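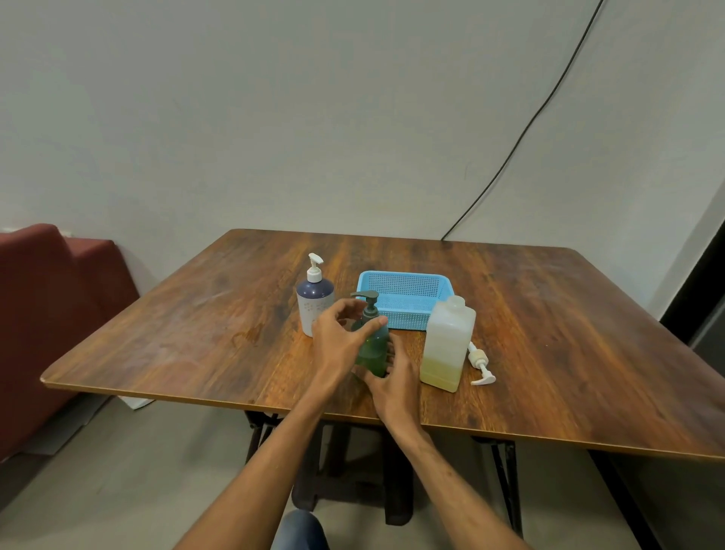

Refill morning at Sisdale

If you've ever wondered what keeps the soap going at our Monday craft sessions, it's this: one brown folding-leg table, a light blue basket and a small family of pump bottles. I love this job far more than is reasonable. There's paint, clay and glue on everybody's hands by eleven o'clock, so we get through a LOT of soap, and sorting out the bottles has become my favourite bit of the week (I put the radio on and take my time).

The green one is the bottle everybody reaches for. Zohreh Dehghan chose it for the back sink and I think she got it spot on, because you can see straight through the plastic to how much is left. No shaking, no guessing! I'd have every bottle in the building like that if I could.
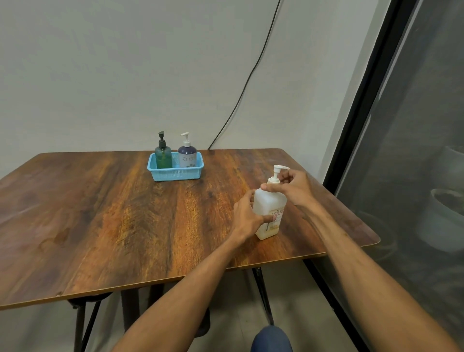 Azadeh Vahidi

Green and lavender, side by side in the basket. Aren't they lovely together? The lavender one has a little white floral pattern and it always cheers me up. The basket was Mahtab's idea, and a very good one: it's got holes all over, so drips don't sit in the bottom, and the whole lot can be carried to the sinks in one go. Before that we were going back and forth with a bottle in each hand, which took ages with 77 people signed up for August.

The big see-through bottle is our pouring one. It has its own pump for when we only want a squirt, but for proper topping up the pump comes off and you tip. 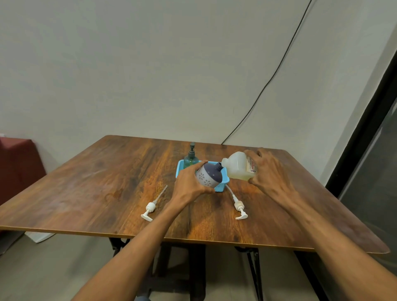 My tip is to lean both bottles towards each other and go slowly, slowly, slowly. Pour too fast and you get froth right up the neck, and then you're stood there waiting for it to settle. Lay the pumps down on the table while you work, give the tubes a rinse if they've gone sticky, and screw everything back on good and tight. Fereshteh swears by a funnel, but I've never got on with one.

Next up is the brush cupboard, and I've already bought the jars!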